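**Re: [khamphan-dev] marker dropouts in the two-hand set**

On Huguette MacDonald's question:

> Does the pose error come from the cubes hiding each other, or from the head camera's lens model? Table 2 doesn't separate them.
> — Huguette

Mostly the cubes. I reran the tracker on 1000 episodes with the old lens model and again with the new one. The dropouts barely moved. They bunch up where the two hand-held grippers come close together, and one cube turns far enough that only a single face is readable.

Menaka's smoothing pass fills the short gaps. For longer ones I now drop the episode, and the policy trained on what's left does better on the board task than the one trained on all 2162. I'd still like Sutrisno to check the split before we write that down.

Scripts are in the Plarmont branch. Run the filter before the resampling step, or the timestamps will be off.

Gayan

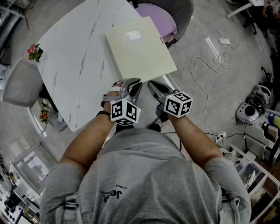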